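4.2 Getting the simulator to behave

Most of our July went on the simulator, and I'd be fibbing if I said we planned it that way. Innes Menzies and I had signed up for the Imville student project thinking we'd spend the summer teaching an arm to pick things up. Our supervisor, Ruaridh McIver, let us think so for a week, then handed us Clendomus (the department's home-grown simulator) and a folder of 300 object models and told us to come back when we could grasp 40 of them.

The models are a right old mixture – cups, tools, toys, animals – and we left the odd ones in on purpose. A student group last year had only used boxes and cylinders, and their controller went to pieces the minute it met anything with a handle. We wanted ours to get used to awkward shapes early, so each run draws its object, its floor and its lighting at random. Figure 9 shows one step from a run with the big orange insect, over a floor that's partly marble and partly brick, with the two fingers apart.
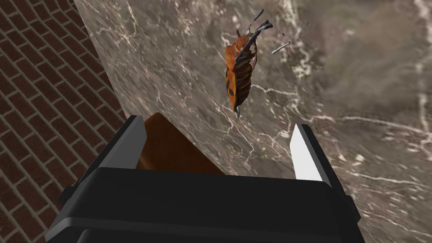 Figure 9. Insect model above the open gripper, random floor textures. Source: authors' own render, Clendomus.

The insect became our favourite test, mainly for its legs. They're very thin next to the body, and thin parts gave the contact solver a dreadful time. Our first fix was to wrap the whole model in a single smooth hull, which ran beautifully fast and meant the fingers closed on thin air somewhere near the antennae. Innes then split the body and the legs into separate hulls, and that's the version we kept. It's slower, but we could live with it.

We also changed how we score a run. At first we simply asked whether the object was off the floor at the end, and the controller soon learned to flick things upwards and collect its points while they were still in the air (we were quite proud of it, in a way). Now the object has to stay between the fingers for 400 steps before anything counts. Scores dropped like a stone the day we switched over, and Section 4.3 goes through how we got them back up again using the Zuvside training schedule.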